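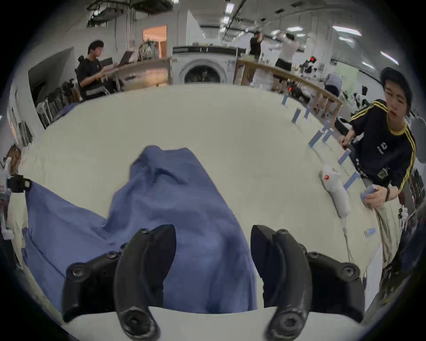
Matěj Kopecký asked after the last session why the handout counts the Pelstead crossing as a port call when passengers are ashore for under four hours. For this course, a port call is any stop at which passengers may leave the ship. Length of stay is recorded separately.

Unit 6. Short stops and onward travel

6.1 Terms
Time in port: from first line ashore to last line in.
Time ashore: time in port less clearance at both ends. At Istden, clearance takes around 28 minutes each way.
Tender port: a port where the ship anchors and passengers go in by small boat.

6.2 Worked case: Istden
The old customs house dates from 1771 and stands 200 meters from the pier. Most visitors stay within the walls. Bus 53 runs to the upper town and does not wait for late ships. In March the last bus down leaves before the evening sailing, so a visitor on foot must allow for the stairs.

6.3 Repeat visits
A first visit by ship and a later visit by land are entered as two trips. Do not merge them, even where the traveler's diary treats them as one. See Özkan, chapter 2, on itineraries changed at short notice.

Reading for Friday: Özkan, chapters 2 and 3. Bring the Istden timetable.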